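Bailly two-arm build, Sostside shared workshop
Progress report no. 4
October 18, 2023

To: Murray Thibodeau, Clidton Community Making Grant
From: Troels Ketilsson

Dear Murray,

Thank you for the patience with this report. I know it was expected earlier, and the delay is mine. I preferred to wait until the second arm was running on the same controller as the first one, so that I could write to you about both. This was finished last week.

You asked in your last letter for three matters: what is working now, what the money was used for, and what I will do before the end of the grant in April. I take them in this order, and at the end there is one request.

What is working

Both arms are mounted and calibrated, and they can be moved together from the two hand controllers. In the previous report only the left arm could do this. The right arm had a fault in the shoulder joint: it lost its zero position each time the power was switched off. I suspected the motor for a long time and I was wrong. The fault was in a connector that I had crimped myself, and badly. After I made it new, the zero position has stayed.

The tasks are still those we agreed on in the application, setting a table and simple work with food containers. I have kept to them, although visitors to the workshop suggest others every week.
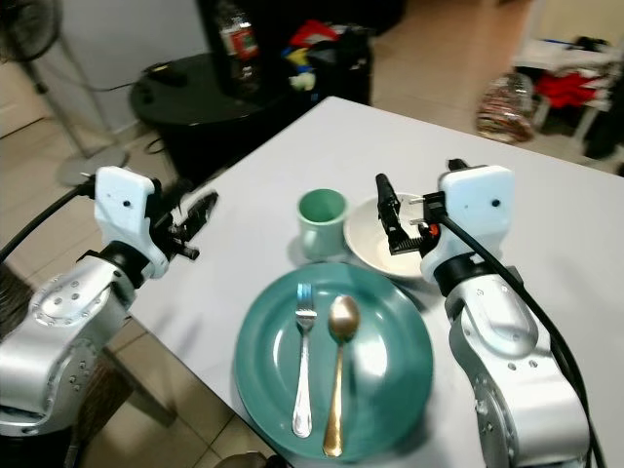

Cable routing took more evenings than any other part of this period. In the first layout both cables went close to the joints and were pinched when the elbow closed fully, and two of them had to be replaced. The thick cable on the right arm now leaves the gripper head and goes in a wide curve down the outside of the arm, and with this the gripper can be brought over the white bowl without pulling on anything. It looks less tidy than my drawing. I have decided to accept this, because I can inspect the cable in a few seconds before each session and the drawing did not allow for that.

For the table setting, the robot should take a fork or a spoon and place it beside or on the plate. The spoon is quite reliable. The fork is more difficult, because the handle is thin and flat and the fingers often close above it. I changed the closing height and also the speed of the last few centimetres. Since the change I have recorded 352 attempts with both arms, and I have kept every one of them, also those where the fork ended on the floor. The failed ones are marked in the log with a short remark on the cause. When I read through the remarks, most of them say the same thing: approach too high.

I also learned that the operator matters very much. My own attempts are slow and regular. When another member of the workshop takes the controllers, the movements are faster and more natural, but the grip is less even. I think the final collection should contain both kinds, and I have changed the schedule so that I am not the only operator on any task.

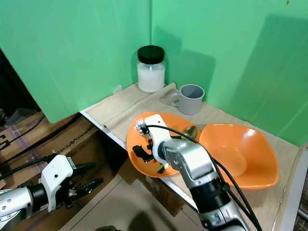
The second station has green panels and is used for the containers and bowls. Lighting was the main trouble here. The ceiling lamps at Sostside are placed in one row, and when a person walks behind the operator the shadow goes over the whole work surface. I have tried a cloth on the table to take away reflections, and the result is good for the cameras. It is less good for the objects, as a light bowl will move together with the cloth if the gripper touches it from the side. I have not solved this yet. Tape under the corners of the cloth helps for one session and then it lets go.

What is not working

I want to be clear about the weak points, so there are no surprises in the spring.

First, the reach. The arms are fixed lower than I would like, and the tabletop is at a height where the grippers must come up over the front edge before they can go forward. When the operator forgets this, the forearm meets the edge. Nothing was broken, but the stop is hard and the software then asks for a restart of both arms. I made a soft limit that slows the movement near the edge. It is helpful and also a little annoying, as it slows some movements that were perfectly safe.

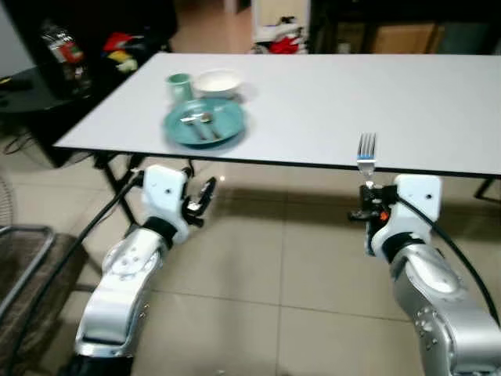

Second, the handover from one arm to the other. In the application I wrote that this would be shown in autumn. It works when the object is a mug or something of similar thickness, and it does not work with cutlery. The receiving fingers push the fork sideways before they have closed. I ordered softer finger pads from Lulel and they arrived this month, so I will test them on the right arm first.

Third, the time for starting up. From cold, it takes me 5 minutes to have both arms and all cameras ready, if all goes well. This is acceptable for me, but it is too long for an open evening where people stand and wait. A part of it is one camera which is not found by the computer until it has been unplugged and plugged in again. I replaced the hub and there was no improvement — the next thing to try is the camera cable itself.

Use of the funds

From the grant, $2568 has been spent up to today. The largest part went to the motors and the controller board for the right arm. Then came the wrist cameras, the finger material, the panels for the second station, and cable. The receipts are scanned and are in the shared folder, sorted by date. Two of them are from the hardware store and have faded, so I wrote the totals by hand beside them. If this is not sufficient, please tell me and I will ask the store for copies.

I have not used the money that was set aside for a new computer. The old one is slow at saving the recordings, but it manages, and I would rather spend this amount on a better mounting frame.
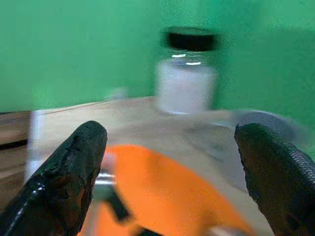
The wrist cameras were a good purchase. With the head view only, it was hard to judge the distance between the fingers and an object that stands at the back of the table, and operators made many small corrections. Now they look at the wrist view for the last part of the approach. The picture becomes blurred when the arm moves fast, so I have asked the operators to slow down before contact and I am testing a shorter exposure time. A shorter exposure needs more light, and this brings me back to the row of lamps.

Plan until April

The new mounting frame comes first, because everything must be calibrated again after it and I do not want to do that twice. It will raise both arms so they clear the table edge. I have the drawing ready and the welding can be done at Sostside.

After this I will test the new finger pads and repeat the fork task with the same settings as before, so the numbers can be compared. Then I return to the handover. If cutlery is still not possible by the end of January, I propose to show the handover with mugs and bowls only and to say so openly in the final report.

Two smaller items will be done in between: a written checklist for the operators, and a fixed lamp on each side of the green station.

Request

I ask for your permission to move the computer amount over to the mounting frame and the lamps. The total of the grant does not change. A reply by email is enough for me, and I will not order the steel before I have it.

You are also welcome to visit. I am in the workshop most evenings after six, and the side door is open when the light above it is on.

With kind regards,
Troels Ketilsson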